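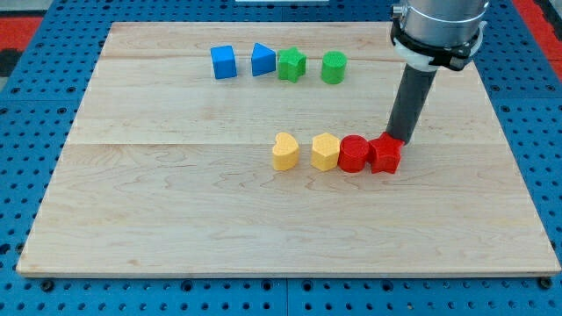 Most "natural" toy finishes are sold on faith, and we would like to find out how many of them deserve it. Somov is looking for households in and near Flulosdale to take part in a home wear trial of paints and oils used on children's blocks. Every family gets a set of small colored blocks in the same spirit as the eight sitting on the maple-colored board, one of them a plain blue cube, and we ask you to let your kids do their worst. Then we want the blocks back, chips and all.

We should say where we stand. We don't believe the phrase "kid-safe" means much when it's printed on a can by the people selling the can. We have read a lot of leaflets this year. Many promise that a finish will last for years of play, and very few say who did the playing. The Danent oil blend is one of the finishes in this trial, and its makers are confident about it. Good for them. It gets the same treatment as everything else.

## What you would do

- Keep the blocks at home for 13 weeks, starting in April.
- Let your child use them the way they'd use any other toy. Please don't be careful on our account.
- Fill in a short form once a week. It takes a few minutes, and "nothing happened" is a perfectly good answer.
- Bring the set to our workshop on Ondrejka Street at the end, unwashed if you can stand it.

You won't be told which finish you have. We know that annoys people. It annoys us too, but the last time we told families what they were testing, the expensive one got glowing reports and then looked terrible under the lamp.

## Who we want

Homes with at least one child between 3 and 8. Younger children are out, however much they'd enjoy it, and so is any home with a child who still puts everything in their mouth. Dogs are fine. Just write it on the form if the dog gets hold of a piece.

We'd rather not have people who work in paint, toys or marketing. If you already sell or review products online, this isn't for you -- we don't want the blocks turning up in a video before the trial is over.

We have room for 70 households. If more apply, we draw names.

## What you get

A flat payment of $113, made when the set comes back. It doesn't depend on what you report. There's no prize draw and no discount code. You'll also get the full results, including the dull parts, and the name of the finish you had.

A missing block won't cost you anything. A missing set will, because then we have nothing to look at and can't pay you.

## Things people ask

**Is this a study with a university behind it?** No. We're a small workshop that makes and repairs toys, and we're paying for it ourselves. Read our results with that in mind.

**Can I quit?** Yes, any time. Send the blocks back and tell us when you stopped.

**Will you publish if the results are bad for you?** Yes. We use two of these finishes on our own stock and may end up looking foolish.

## How to apply

Write to Somov, Ondrejka Street, Flulosdale, or pick up a form at the counter. Give us your children's ages, the kind of floors you have, and a phone number. Forms must reach us by 02/09/2018. We'll answer everyone, including those we turn down.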